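Tuesday, November 3, 2020

Up at 5 to get to the polling place before the line built. It was already out to the parking lot. Waited in the cold behind a man with a folding chair, voted, got the sticker, and was at my desk by nine.

Work was slow. Qianru Cheng called about the Tillari invoice, which is still short by $300. I told her I would look at it tomorrow. She voted by mail two weeks ago and was pleased with herself.

Walked to the library at lunch to return the Shao book. I got through 12 chapters and gave up. The drop box was full, so I brought it home again.

Leftover soup for dinner. I put the blue-and-white gingham cloth on the table on Sunday and have decided to leave it there through Thanksgiving.
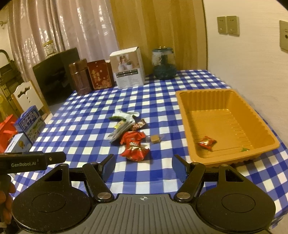
Mom wants to know if we are coming this year. I said probably not, with the numbers the way they are, and she went quiet and then talked about her furnace. I will call again on the weekend.

Turned the returns off at eleven. Nothing decided. Need to buy stamps and milk.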